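Skundness Forums > Old Hardware > Builds and Rebuilds

Thread: Bringing an old tower back to life – who else loves this?

lidless_wonder
Posts: 255

Hello all! I've finally got the old tower up on the bench and I'm having far too much fun with it. It came from a house clearance in April and has sat under the stairs ever since, and last night I got the side panel off and the processor out. I'd forgotten how much I like the inside of these things. Everything has its own spot and you can follow each cable with a finger and work out where it wants to go.

The plan is to clean it, put a slightly better processor in, fill both memory slots and use it for old games and for ripping my CDs (there are a lot of CDs).
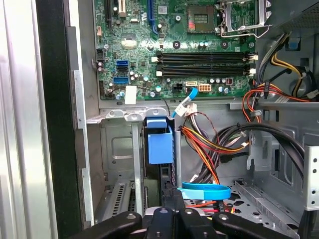 I want to keep the board if I possibly can. Green boards just look like proper computers to me, and I like the blue SATA ports against it. My only real question at this stage is memory. Would you go straight for 2 matched sticks, or test with a single one first and buy the other later?

pocketfluff
Posts: 16

Oh lovely, I've got one very like it! Matched pair, every time. I bought mine one at a time and ended up with two that wouldn't speak to each other, and then had to buy a third.

Old_Sleiman_Hand
Posts: 3895

I'll disagree with that. Test with one. If the board is dead you've only bought one stick, and if it's alive you can spend your money knowing where you stand. I ran the repair bench at Sleiman for years and we never put a full set in an unknown board.

Also, please close that lever or put a cover over the socket while there's no processor in it. Those contacts are very fine, and a crumb or a dropped screw will ruin your week.

lidless_wonder

Good point about the socket, thank you! It's got a bit of clean card over it now. I was so pleased with how tidy it looked that I just sat there admiring it.

janetura_fan
Posts: 255

Same post count as the OP, how funny. I'm going to be the grump and say leave the processor alone and put the money into an SSD. The drive is what you feel every day. I did exactly that with my Janetura desktop and it went from making a cup of tea while it started to barely having time to sit down.

Old_Sleiman_Hand

An SSD is a fine idea, but the processor is already out and they cost next to nothing second-hand. Do both. Check the board maker's support list before buying though, as fitting the socket doesn't mean it will run.

pocketfluff

Can I ask about cable tidying? Mine is a complete bird's nest down in the lower half and I never know whether to bother. The side goes back on and it all disappears.

lidless_wonder

Bother! It's the best bit! I use those soft reusable ties and run everything along the bottom of the case, then up at the last moment. You get better airflow and next time you open it you don't have to unpick anything. I've got a light blue SATA cable in mine that I'm keeping purely for the colour.

janetura_fan

Airflow in an old office tower makes about 2 degrees of difference and I will not be moved on this. Tidy it for the pleasure of it by all means.

lidless_wonder

Pleasure will do me fine :)

Edit, 28th September: ordered one stick of memory and a small SSD from Lalby, so you've each won half an argument. Processor list is printed out and on the bench. Does anyone have a favourite thermal paste, or is that a whole new thread?

Old_Sleiman_Hand

New thread, please. The last one ran to 16 pages.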